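Saisie bimanuelle d'objets translucides : apprentissage par imitation avec caméras de poignet
Notes de l'orateur, version longue (Gwilym Beddoe, projet Nollska)
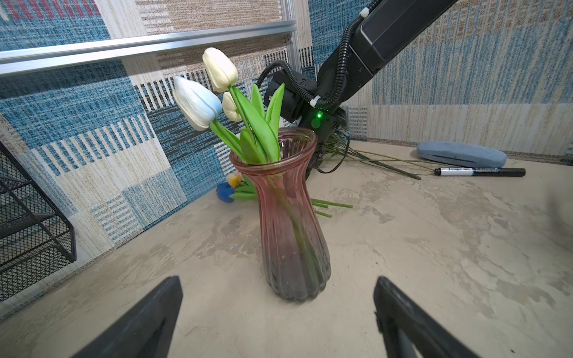
Diapo 2. Position du problème

Laisser la vue de poignet affichée pendant l'introduction. Rappeler que la politique ne reçoit aucune carte de profondeur : deux flux couleur de poignet, un flux fixe, les positions articulaires. Le verre teinté et cannelé met en défaut les capteurs de profondeur actifs. Les tiges vues à travers la paroi produisent des contours qui n'appartiennent pas à la surface à saisir. Insister sur ce point, il revient à la diapo 6.

Deuxième difficulté : les feuilles dépassent du col et recouvrent en partie l'autre bras dans l'image. La segmentation par couleur suffit pour le feuillage vert, pas pour le verre.

Diapo 3. Tâche

Insérer une tulipe artificielle dans le vase. Un bras stabilise le vase, l'autre prend la fleur sur la table et l'introduit par le col. Trois phases annotées : approche, maintien, insertion. Critère de succès : tige engagée, vase debout, doigts rouverts. Un vase déplacé mais resté debout compte comme un succès. Le dire avant qu'on pose la question.

Diapo 4. Données

324 démonstrations téléopérées, enregistrées sur le poste Gostby. Position initiale du vase et disposition des fleurs modifiées entre deux épisodes. Fond à motifs conservé volontairement : avec un fond uni, le modèle apprenait à localiser le vase par simple contraste et ne généralisait pas.

Étiquetage des phases avec Illés, puis relecture manuelle. Après découpage, 1 086 segments exploitables. Les épisodes interrompus par l'opérateur sont exclus de l'entraînement et conservés pour le détecteur d'échec (diapo 8).

Diapo 5. Méthode

Encodeur visuel partagé entre les deux poignets, poids gelés pendant la première moitié de l'entraînement. Décodeur par blocs d'actions. Seule modification par rapport à la référence Fullideck : un masque d'attention qui réduit la contribution des régions où les deux vues de poignet se contredisent après reprojection.

Ne pas détailler la reprojection à l'oral. L'équation est en annexe A.

Diapo 6. Résultats

125 essais par condition, mêmes positions initiales pour les deux modèles. Lire la figure de gauche à droite. L'écart entre modèles est faible en phase d'approche et se creuse au maintien. La référence ferme les doigts trop tôt lorsque des tiges sont visibles à travers la paroi. Avec le masque, cette erreur devient minoritaire et l'insertion manquée passe au premier rang des échecs.

Préciser que le gain disparaît avec un vase opaque. Résultat attendu, puisque le masque n'a alors presque rien à corriger.

Diapo 7. Ablations

Sans flux fixe : dégradation modérée. Sans la vue du bras stabilisateur : la phase de maintien échoue presque toujours. Encodeurs séparés : aucun bénéfice mesurable, temps d'entraînement plus long. Passer vite si l'horaire est serré.

Diapo 8. Limites

Une seule géométrie de col. Fleurs artificielles, tiges plus rigides que des tiges fraîches. Éclairage constant, aucun essai en lumière naturelle. Le détecteur d'échec confond encore une feuille accrochée au doigt et une saisie réussie ; 7 fausses validations relevées dans le journal, liste en annexe B.

Diapo 9. Suite

Campagne de janvier : vases à col étroit, puis récipients contenant de l'eau. Ajout d'une estimation d'effort à partir des courants moteurs, sans capteur supplémentaire. Code d'évaluation disponible sur demande, poids du modèle après relecture interne.

Questions probables

Pourquoi pas de capteur tactile ? Encombrement au bout des doigts, et comparaison impossible avec la référence.
Fréquence de commande : voir annexe A, tableau 2.
Transfert vers un autre poste : non testé.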